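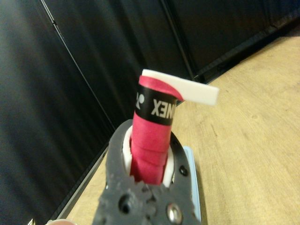

A rolled overgrip in pink-red, with the black Yonex finishing band near the top and the white film tab sticking out to the side.

Udosthorpe racket players get a regripping bench at Scanlon Hall

UDOSTHORPE – Players who use the courts at Scanlon Hall can now have a worn racket handle rewrapped on site, or learn to do it themselves, at a bench set up in the corridor between the changing rooms and the main gym.

The bench opened in June and is run by the Udosthorpe Badminton and Tennis Club together with Prerkari, the racket shop on Mill Street. It is open on club nights from 6:30 p.m. until the last court session ends. Anyone with a booking at the hall can use it, including people who are not club members.

The club said the idea came out of the racket loan program it runs for schools. Over the winter it took in 80 rackets that had been used by students in the Skiltach school district, most of them lent out for the full season. The frames and strings were in fair shape. The handles were not. Many had the original grip worn smooth, and several had been covered with cloth tape or hockey tape, which left glue on the handle when it was pulled off.

Cleaning and rewrapping those rackets took the club most of the spring. By the end of it, members had a workable routine and a box of leftover supplies, and Prerkari offered to keep the box filled.

What the bench does

Overgrips are the main item. An overgrip is a thin tape that goes on over the factory grip and is replaced when it gets slick or starts to tear. It costs little, adds a small amount of thickness to the handle, and can be taken off without damage to the grip underneath.

Players can bring their own or buy one at the bench at the shop's regular price. The color range changes with each delivery. The first box had white, black, yellow and a pink-red that was gone from the tray by the second club night, though more has been ordered. Wrapping is free if the player does it with someone from the bench looking on. Having it done while you play costs $10 for a full tennis or badminton handle, with the tape included and the old one removed.

The bench also replaces base grips, the thicker layer that sits directly on the handle. Those jobs are left overnight, and the racket is picked up at the front desk the next day. Restringing is not offered. Rackets with broken strings can be dropped in the Prerkari bin by the desk, with a name tag and the tension wanted, and the shop collects them each morning.

How to wrap a handle

A sheet posted over the bench gives the steps the club teaches. It was written for the school program and is printed here with small changes.

Take off the old overgrip completely, starting with the finishing tape at the top. If there is glue left on the base grip, rub it off with a dry cloth. Do not use nail polish remover or other solvents on the grip.

Unroll the new overgrip and peel off the plastic film if it has one. Look for the end that is cut to a taper. On most overgrips that end has a small piece of adhesive on the back, and it goes at the butt of the handle.

Stick the tapered end at the very bottom, level with the edge of the cap, and make one full turn there before moving up. Right-handed players normally wrap so that the tape runs from left to right as they turn the racket toward them. Left-handed players reverse it. A wrap put on the wrong way will still hold, but the edges tend to roll up under the fingers.

Keep a steady pull on the tape and overlap each turn by a small, even amount. A wide overlap makes a thicker, softer handle and uses up the tape sooner. A narrow one gives a thinner handle with more feel of the edges. Avoid gaps, as the tape will lift there first.

At the top of the handle, hold the tape in place with a thumb and cut the end at an angle so that it finishes straight around the shaft. Wrap the finishing strip over the cut edge and press it down all the way around. If the racket has a rubber collar, roll it down over the strip.

The club says a first try usually takes 15 minutes, and that there is no harm in unwinding the tape and starting over as long as the adhesive end has not been pulled off and stuck down many times.

When to change it

The sheet does not set a schedule. It tells players to change the overgrip when it feels slippery, when it has gone shiny in the spot under the palm, or when the edges have begun to fray. Players who sweat a lot or who play several times a week will get there much sooner than someone who plays once a week in the cool months.

Coaches in the school program have been asked to check handles at the start of practice. A grip that slips makes players squeeze harder, and younger players in particular tend to put up with it without saying anything. The club has also asked coaches not to patch a torn overgrip with household tape, even for one session.

Handle size is the other point they are asked to watch. Some students had been given rackets with a handle too small for them, and an extra overgrip is a simple way to build it up. Going the other way is harder, so a handle that is too big should be swapped for another racket.

Unused tape should be kept in its wrapper or at least left rolled up in a closed bag. Tacky overgrips pick up lint and dust from the bottom of a sports bag, and once that happens they do not hold as well. The drawer at the bench has small zip bags for anyone who wants one.

Old grips and wrappers

Used overgrips go in the trash can next to the bench. The club looked into recycling them but did not find a service that would take them with the adhesive on. Cardboard sleeves and clean plastic wrappers go in the two marked bins by the vending machine. Players are asked not to leave film strips on the gym floor, where they can be slippery underfoot.

School rackets for the fall

The 80 rackets from the winter are back on the shelves at Scanlon Hall and will go out again when classes start. Each now has a colored dot on the butt cap that shows the handle size. Schools in the Skiltach district can reserve a set through the hall's front desk. The largest set is 15 rackets, which is meant to cover one gym class playing in turns, and it comes with spare overgrips and a copy of the wrapping sheet.

Schools that already have rackets of their own can bring them in for new grips before the fall term. The charge for these is the cost of the tape only. The club asks that they be dropped off in one batch with a list of what is in the bag, and that any old household tape be left on, as the bench has the right cloths and scrapers for it.

Prerkari will also show the wrapping steps at the Udosthorpe summer fair, at the hall's table near the north entrance, beginning at 11 a.m. Visitors may bring one racket each. Fishing rod handles and bicycle bars, which came up more than once on the opening night, will be looked at if there is time.

The bench will be closed while the gym floor at Scanlon Hall is refinished in August. Rackets can still be left at the Prerkari counter on Mill Street during that period, and the same prices will apply. Questions about the bench or the school sets can be left at the hall's front desk.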